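Pose drift in wrist-camera SLAM whenever a shiny object is in the gripper

Posted by Minoru Okabe
Tags: visual-inertial odometry, calibration, masking

I run a hand-held gripper with a wide-angle camera and an IMU, and recover the trajectory offline with the Nokora pipeline (monocular-inertial, map first, then localise each clip against the map). Mapping is fine. Localisation is fine for cups and cloths. With cutlery, the pose slides sideways by several centimetres once the jaws close, then snaps back on release. Out of 726 clips, 109 fail my drift check, and nearly all of those are cutlery.

I already mask the fingers with a fixed polygon. IMU noise values are from the Allan variance run, and the time offset has been checked twice.

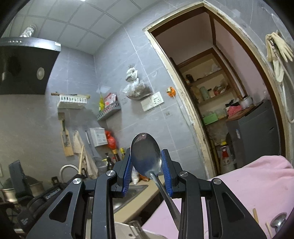 Drift in the failing clips correlates with the share of tracked features that sit inside the jaw region but outside my polygon. The polygon was drawn with the jaws open and nothing in them. With a spoon held upright between the blue pads, the bowl and its reflections are well clear of it, and the handle runs down behind the right arm. The triangular cutouts in the outer arms are left unmasked on purpose, as they show the sink and counter behind. Do I need segmentation for this, or is there a setting I have missed?

Nadiia Karpenko
Accepted

You don't need segmentation to get most of it back. The held object is rigid relative to the camera, so its features vote for "not moving", and RANSAC will side with them if there are enough.

Enlarge the mask to cover the whole volume between the fingertips, plus a margin above, and switch it on jaw width. Below your grasp threshold, use the large mask; otherwise use the small one. Mask the cutouts as well. The background through them is real, but the edges of the holes make strong corners that move with the camera – you gain a few good points and a lot of bad ones.

Then cap features per grid cell so the upper half of the view carries its share. Your walls have tile joints and plenty of clutter, so there is no shortage of static texture. Keep the descriptor ratio test strict, though. Repeated tile corners will alias.

Reflections are a separate problem. They are not rigid with anything, but they usually die in the reprojection check.

Tetsuya Yagi

Had the same on Kaltden. Turn up the IMU weight.

Nadiia Karpenko

That hides it on short grasps. On long ones the accelerometer bias estimate absorbs the error and you get drift after release too.

Minoru Okabe

Width-switched mask is in, with the cutouts covered. Failures are down to 3, of which 2 are clips where the jaw width log is missing.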